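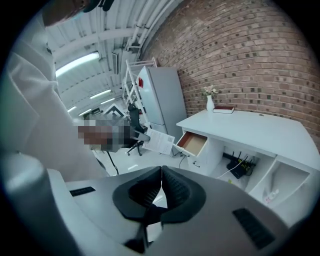

Right, slide one – hello, wait for the chairs to stop scraping. Mention that I've been making costumes for the Wedberg spring parade for five years and I still own only one decent pair of scissors.

Slide 2. Theme is garden birds this April. Say early on: don't buy wings! The ones I ordered from Stoltus were lovely but they shed all the way down the hill. Old bedsheets, cut into long strips and stitched on in rows from the bottom up, look much more like feathers once you're moving.

Slide 3, beaks. Cereal box card, two layers of papier mâché, leave overnight. Pass the heron beak round (get it back this time). Elastic goes above the ears, so check it with your glasses on.

Slide 4, colour. Cold tea for browns, and food colouring if it's dry out – ask who remembers the blue tits in the rain.

Last slide. Leftover fabric is in the bags by the door, help yourselves. Sign-up sheet closes 2026-03-17, and under-fives ride on the Totau float.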